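Grindero Property Services
Break Room and Kitchenette Inspection Checklist
Site: Nilska Building, suite 129
Period: September 2018
Form revision 4

Mark each item OK, Repair, or N/A. Comments are required for every item marked Repair.

SECTION A. ELECTRICAL

A1. Counter outlets GFCI protected. OK
Comment: Tripped and reset with the test button at both locations.

A2. Cover plates intact. Repair
Comment: Plate left of the sink is cracked at the lower screw. Replace with nylon type.

A3. Appliance cords free of damage. OK
Comment: Microwave cord was replaced in June. The old cord is still in the drawer and should be thrown out.

A4. No extension cords in permanent use. OK 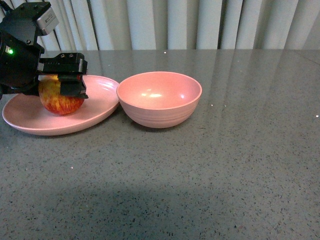 A5. Panel directory current. Repair
Comment: Breaker 4 is labeled "spare" but feeds the refrigerator circuit. Correct the directory before the next visit.

SECTION B. PLUMBING AND HOT WATER

B1. Supply valves turn freely. OK
Comment: Hot side is stiff. Acceptable for now.

B2. Trap and drain connections dry. Repair
Comment: Slow drip at the slip nut. Hand tightening did not stop it. Washer to be replaced by Zakharchenko Plumbing under the existing work order.

B3. Water heater relief valve piped to drain. OK

B4. Hot water at faucet within site limit. OK
Comment: Reading taken after the tap had run until steady. Heater dial left where it was found.

SECTION C. FIRE SAFETY

C1. Extinguisher mounted, charged, seal in place. OK
Comment: Unit tag no. 66. Needle in green zone. Monthly initials missing for June. 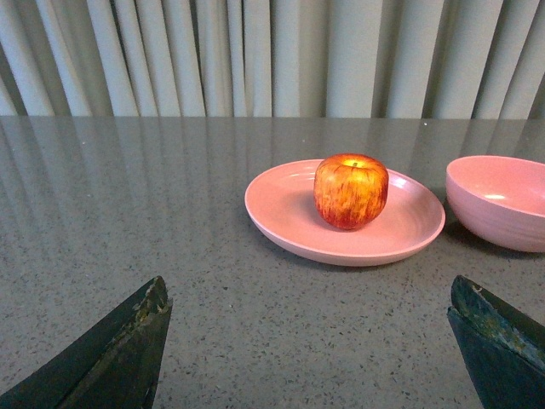

C2. Path to exit clear. Repair
Comment: Two cartons of copier paper in the corridor outside the door. Tenant notified. Recheck at next visit.

C3. Smoke detector responds to test. OK

C4. Exit sign lit on battery. Repair
Comment: Lamp went out before the end of the test. Order battery for Grostia model 2000.

SECTION D. SURFACES AND FOOD AREA

D1. Floor free of trip hazards. OK
Comment: Mat edge has begun to curl. Watch.

D2. Countertop and dishes in serviceable condition. OK 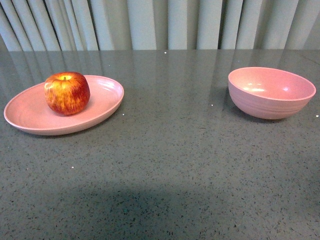 Item D2. Speckled countertop with plate, apple, and empty bowl.

D3. Refrigerator door gasket seals. Repair
Comment: Gap at lower hinge corner. Clean the channel first, then replace the gasket if the gap remains.

D4. Trash container has lid. OK

Open repairs: A2, A5, B2, C2, C4, D3. C4 takes priority.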